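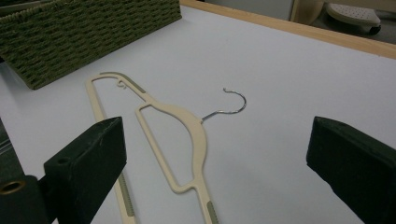
Kulsoom Janjua would like it noted that you can hang a wet wool coat on a paper clip if you believe in yourself, and that she still doesn't see why the hangers needed a budget line. She said this at our last planning meeting and asked that it go in the report. It is in the report.

Progress report to the Inberg Fund
Tustanbridge Clothing Room
Prepared by Rasa Ramanauskas
Monday, April 1, 2024

Where we are

The grant was for turning the back half of the clothing room from a place where garments are stored into a place where a person might choose one. When we applied, the clothes lived in bags, the bags lived in other bags, and the system for finding a men's medium was to ask Aarti Maurya. The system worked very well on the days Aarti was in.

We now have rails along both long walls, a sorting table in the middle, and clothes hanging up in size order. Visitors come in, look along the rail, take something off it, put it back in the wrong place and take something else. We consider this a success. It is how people behave in shops, and the application promised something that felt like a shop.

The hangers

Your first-quarter questions asked for more detail on this item, so I will give you more than you wanted.

We had inherited a great many hangers. Most were wire ones from dry cleaners, with a supporting cast of heavy wooden ones that took up half the rail and a child's hanger with a bear's head on it that everyone is fond of. Blouses slid off the wire ones at the slightest draft. Opening the street door was enough. By mid-afternoon there would be a layer of viscose on the floor and somebody would be walking on it.

The ones we settled on are cream plastic with a metal hook. They are thin, with an open middle, so they sit close together and you can pass a belt or a scarf through the gap. They have grip strips let into the plastic in a sort of olive gray, along the shoulders and on the lower bar, and a little molded notch for straps. The strips matter most to us. Trousers folded over the bar have so far stayed folded over the bar, and a slippery blouse will stay up through a normal day of being shoved along by people looking for something else.

We tried two other kinds first. The velvet-covered ones gripped so firmly that getting a sweater off became a two-handed job, and they left fluff on anything black. The clear ones looked smart for a week and then began snapping at the neck. Jaanus Šimkus kept the broken ones in a box in case a use suggested itself. The box is now full and has been moved under the stairs.

The final order came from Grivo and arrived in 3 cartons. One carton was the wrong color and went back. The replacement took 12 days, during which the coats stayed in bags and several people told me, separately and kindly, that the coats were still in bags.

Sorting

Everything that comes in goes to the table first. It is checked for stains, missing buttons and things left in pockets. Pocket contents this quarter have included a bus pass, a hearing aid battery, a shopping list reading only "eggs, the other eggs," and a spare key, which we were able to return because the donor came back looking for it. She took the skirt home as well, having changed her mind when she saw it hung up.

Liis Sepp wrote the sorting guide. The first draft ran to several pages and had a section on cardigans that divided opinion. The current version fits on one sheet and is taped to the wall by the table. It says, in short: hang it if it slides, fold it if it stretches, and if you wouldn't hand it to your sister, put it in the rag bag. Sweaters therefore go on the shelf. They were on hangers for the first part of the quarter and grew shoulders.

We had planned to mark sizes with plastic rings on the rails. The rings arrived and did not fit over the rails. We now use card dividers cut from cereal boxes, lettered by Aarti, and I have moved the difference into the repairs line as agreed by email.

Repairs and laundry

The secondhand steamer from Ķēniņš is in daily use. It hisses in a way that alarms new people, and it does a shirt in the time it used to take us to find the ironing board. Two of us can use it without flooding the floor. A third is learning.

Mending is behind. We have a rail of things waiting for zippers, and zippers turn out to be what everybody is willing to discuss and few are willing to sew. Jaanus has been doing buttons in the evenings and his buttons will outlast the shirts. I would like to use part of the remaining money to pay for a mending afternoon once a month, starting in April, and will send a separate note asking for your approval.

What has not gone well

The fitting corner is still a curtain on a string. The mirror is up, but it was hung by a tall person and shows the rest of us from the eyebrows up. It will be lowered when the drill comes back.

Hangers go home with people. We expected to lose a few, and visitors reasonably assume the hanger comes with the coat. We now ask for them back at the door, with mixed results. About a dozen went in the busiest week. Kulsoom has pointed out that this never happened with the wire ones.

Children's clothes remain in crates. The new hangers are too wide for anything under a child's large, and they push the shoulders of the small T-shirts out into points. I have priced a narrower version of the same thing and it would come out of next quarter's money if you are content with that. The bear hanger has been set aside for the window.

Spending

Rails, table and hangers are paid for. The steamer is paid for. The mirror was donated, along with the opinion about where it should go. Carriage on the returned carton was refunded after two phone calls. Receipts are in the envelope with the signed copy of this report, apart from the one for card and tape, which went through the wash in my own trouser pocket and can be read if you hold it up to a window.

Next quarter

Finish the fitting corner. Get the children's rail up. Move winter coats to the upstairs cupboard before the moths hear about them. Kulsoom has offered to draft the section on hangers next time, and I have accepted.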